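Opinion
August 5, 2020
By Heiðrún Vigfúsdóttir

In defence of the cluttered table

Institutions that fund robot learning have become used to asking one question of any project that gathers examples: how many? It is an easy question to put on a form and an easy one to answer. Over the past two years I have sat on review panels at Gralton and have read a good many proposals in which the answer is given in bold type on the first page. I wish to argue that the number is being asked to carry more weight than it can bear, and that those who pay for such collections should begin to ask about their contents with equal firmness.

The case that prompted these remarks is a modest one. In July our group and our partners at Usavton each prepared a set of 80 recorded examples in simulation. The task was the same in both: an arm fixed to a pedestal was to take hold of a mug on a table. Both sets were complete, correctly formatted and delivered when promised. On any summary sheet the two would have looked alike, 80 against 80, and a reviewer would have had no grounds for preferring either.

They were very different collections. In the first, the table held one mug and nothing else, and the mug was placed within a hand's width of the same spot each time. In the second, the operators were told to leave other things on the table, to add a second mug of a different colour, and to change the room, the floor and the furniture between sessions. They were also told to vary the direction from which the gripper came down. The second set took considerably longer to prepare, and the operators complained about it, with some justice.
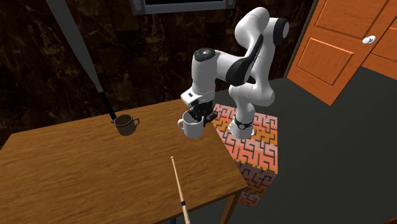 The objection raised most often against this second way of working is that it wastes effort on matters that have nothing to do with the task. A mug is a mug, the argument runs, and a system which is to learn grasping should be shown grasping, as cleanly and as often as possible. I take this objection seriously. There is a respectable tradition in teaching, of people as well as of machines, that holds that a beginner should not be distracted. A child who is learning to write is given lined paper.

The comparison fails at an important point, however. The child knows which parts of the page matter, or can be told. A learning system is told nothing beyond what is in the examples. If the mug is always the only pale thing in view, the system may learn to reach for pale things. If it is always in the same place, the system may learn the place. Neither error will show itself while the tests resemble the examples, and the developers will report success in good faith. The error appears later, on somebody else's table, where it costs more to find and a great deal more to correct.

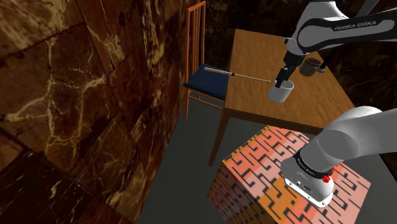

Variety must also be chosen with care, and here I part company with some of my own colleagues. It is possible to change the wallpaper a thousand times and teach very little. The differences that matter are those which force a choice. A second mug near the first is worth more than any number of new floors, for the system must then settle which of the two is wanted. In the examples I would defend, the fingers are at the rim of the white mug while a brown one stands close by, and the tip of a long thin stick lies right beside the white mug's rim. A collection with many such awkward neighbours tells the system that the object is to be found by what it is and by what was asked for.

Padmavathi Pinto, who reads proposals with me and disagrees with me often, has put the contrary view with some force. Her concern is cost. Simulation is cheap to run, but people must still design the rooms, guide the arm and reject the bad attempts, and small laboratories have few people. A rule that demands variety, she says, will favour those who can already afford it. She would sooner see a plain set of examples openly shared than a rich one that only a large firm could produce.

I accept the concern and do not accept the conclusion. Much of the expense lies in habit. The Pitkänen workshop asked its operators to write one line after each session stating what had been changed and why. Within 12 sessions they had a working list of the changes that were worth making, and they dropped the rest. A small laboratory can do the same with a shared notebook. What it cannot do at present is obtain any credit for having done so, as there is no box on the form in which to say it.

There is a further matter, that of failed attempts. Most collections discard them, and most proposals do not say how many were discarded or on what grounds. Where a gripper closes on the edge of a mug and the mug tips, that attempt has something to teach about the next one. I would not insist that every failure be kept. I would insist that the rule for throwing examples away be written down before the work starts and be published with the results.

My proposal is therefore a limited one. Funding bodies should continue to ask for the number of examples. They should also ask for a short written account of what differs between them, which differences were chosen on purpose, which objects were present besides the one to be grasped, and what was thrown out. Two pages would be ample. The Paklow programme has agreed to try such a form in its next round, and I hope that other programmes will look closely at the answers it receives – including the thin ones. An applicant who finds the two pages hard to fill has learned something useful before any money has been spent.

The views expressed are those of the author.

Related items
Who checks the examples? A reply from Padmavathi Pinto
Notes from the Pitkänen workshop on session records
Paklow programme: draft form and guidance for applicants
Simulation and the real kitchen: what carries over

Contact the editors | Copyright Gralton | Back to top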